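Ovau Community Help > Storage and Organizing > Bins and totes

Secondhand gray bins, floors all scuffed up. Can I get them clean, and should I bother?

sortingshelf
Posted 19/01/2020

I got so lucky at the Akinola warehouse sale! I came home with a stack of big rectangular gray bins, the deep kind with straight walls, and I want to use them in the garage for tools, bike parts, extension cords and all the odd heavy things that live on the floor right now. They're solid, no cracks anywhere, and I love them already.

The insides are a mess, though. The floors are scuffed all over and there are dark marks along the walls where things have been dragged. A couple have brownish stains as well. I tried dish soap and a kitchen sponge last night and got some of it off, but plenty stayed put. Is there a trick to this? And if some of it is permanent, is it worth lining them? I'd rather not spend more on the cleaning than I did on the bins.

mudroomfan

Great find, those big ones are expensive new! I have been using the same kind since December and they take a beating.

Just use a magic eraser sponge. Works on my walls too.

bluetapeandlabels

Oh, I love this job! Nothing beats a shelf of matching bins, even beat-up ones.

First thing is to work out which marks are sitting on the surface and which are scratches. Rub a pencil eraser over a small patch. If the mark smears or lifts, it's rubber or dirt that came off whatever was in there, and it will clean up. If your fingernail catches on it, it's a scratch, and you can scrub all weekend and it'll still be a scratch. Most old bins have both, usually right on top of each other.

For the stuff that lifts, make a thick paste of baking soda and water, spread it on and leave it 30 minutes. Then go at it with a stiff nylon brush in small circles, rinse, and wipe with an old towel. Do the strip where the wall meets the floor twice, it always needs it. No steel wool, please! It makes a whole new set of scratches for the dirt to settle into.

Brown stains depend on what they are. Rust often fades with white vinegar on a folded paper towel, left to sit and then rinsed well. Old oil wants a degreaser. I mix Trarine with water in a 500 ml spray bottle and it lasts me forever. Open the garage door while you use it, wear gloves, and don't spray it while there's still vinegar in the bin. Rinse between the two.

Now the part I'd really think about: how clean do they need to be? Dark marks high on the wall don't hurt a thing. The floor matters a bit more if you're going to drop small black parts in there, because they vanish against a dark patch and you end up feeling around for them.
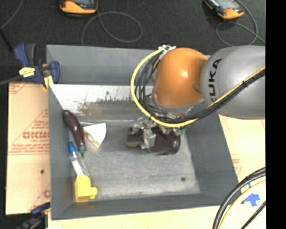 Scuffed gray floor, with darker ragged marks and a faint tan stain toward the far wall.

With marks like those I'd do one round of paste, see what comes up, and call it a garage bin.

As for lining, yes, for the heavy stuff! Cut a piece of rubber shelf mat a little smaller than the floor so you can pull it out and shake it. I get offcuts from the Zirkudik swap shop for next to nothing. Skip the mat for cords and soft things, it just bunches up.

sortingshelf

Thank you both! The eraser test is so good. I did 2 bins this morning and nearly all the wall marks came off with the paste. The floors are mostly scratches, so those are getting mats. Still working on the brown spots, vinegar is on them now.

mudroomfan

Post the shelf when it's done!! And get labels on the short ends before you load them up.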